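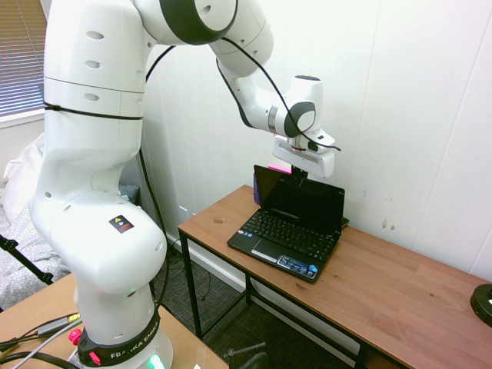 **Seasonal Bookbinding and Paper Repair Technician (fixed term, March start)**

Hinojosa Regional Archive, Etstead
Reports to: Carleen Kereama, Head of Collections Care
Hours: 20 per week, mornings preferred
Term: 19 weeks, with no extension planned

The Hinojosa Regional Archive holds land survey ledgers, parish registers and business records from Etstead and the surrounding districts. A survey of the ledger stacks last year identified 165 volumes that cannot be issued to readers in their present condition. The position covers repair of these volumes to a standard that allows supervised reading room use and overhead scanning. Full conservation treatment is outside the scope of the job, and volumes that need it will be set aside for a separate contract.

Most of the material is stationery binding from the late nineteenth and early twentieth centuries: springback ledgers, half-calf account books and quarter-cloth daybooks. Typical damage consists of detached boards, split joints, red rot, broken sewing at the first and last sections, and edge tears in ruled ledger paper. A smaller group has iron gall ink corrosion along the ruled columns. Those volumes are handled under a separate procedure that excludes water-based adhesives until each leaf has been tested.

**Duties**

- Complete a condition form for each volume before and after treatment, using the archive's standard terms.
- Surface clean text blocks with soft brushes and vulcanized rubber sponge.
- Repair tears and losses with toned Japanese paper and wheat starch paste or methylcellulose, as directed.
- Reattach boards by joint tacketing or tissue hinge. Rebacking is done only with written approval from Huia Pomare, Senior Conservator.
- Consolidate red-rotted leather.
- Resew loose sections through the fold where the original sewing supports allow it.
- Measure and make four-flap enclosures and drop-spine boxes. The current order is for 300 enclosures of mixed size, shared between this post and the permanent staff.
- Record materials used against the volume number in the Skilalora collections database.
- Move volumes between the stack and the workroom by cart. Springback ledgers are heavy, and the largest must be lifted by two people.

**Required**

- Completed training in bookbinding or book conservation, or at least two years of paid bench work in a bindery, library or archive.
- Demonstrated skill in paper repair on bound material. Experience with flat sheets alone is not sufficient.
- Accurate hand measurement and safe use of a board shear.
- Legible written records in English.
- Ability to stand for long periods and to lift 20 pounds unaided.

**Preferred**

- Prior work on springback or other account book structures.
- Familiarity with iron gall ink testing using bathophenanthroline strips.
- Some experience preparing bound volumes for scanning, including judgment of safe opening angle.

Applicants without scanning experience will be given a half-day session with Karlijn Van Hecke, who runs the imaging program. No photography skills are needed.

**Conditions**

The workroom is on the ground floor, with north light and local extraction at one bench. Hand tools are supplied, though technicians may bring their own bone folders, knives and spatulas. Personal knives must be logged on arrival. Food and drink are kept out of the workroom and the stack. The stack is held at a lower temperature than the rest of the building, and a warm layer is recommended for retrieval work.

Pay is at the archive's Technician Grade 2 rate, paid every two weeks. The pay table is included in the application pack. Paid leave accrues from the first day. Parking is limited; the Panavine bus stops opposite the staff entrance.

**How to apply**

Send the following as a single PDF through the applications page on the archive's website:

1. A resume of no more than two pages.
2. A cover letter stating which of the required items you meet and how.
3. Images of three pieces of your own work, with before and after views and a short treatment note for each. At least one must show a repair on a bound volume.
4. Names of two referees, one of whom has supervised your bench work.

Shortlisted applicants will be invited to a bench test lasting three hours, followed by a short interview with Carleen Kereama and Huia Pomare. The test consists of one tear repair, one infill and one four-flap enclosure made to measure. Materials are provided – bring an apron and any small tools you normally use. Travel costs within the region are refunded against receipts.

Questions about the treatment work should go to Huia Pomare. Questions about pay, hours or access to the building should go to Nikau Halliday in the administration office, open from 9 a.m. Applicants who need changes to the bench test or the interview should tell the office when they apply.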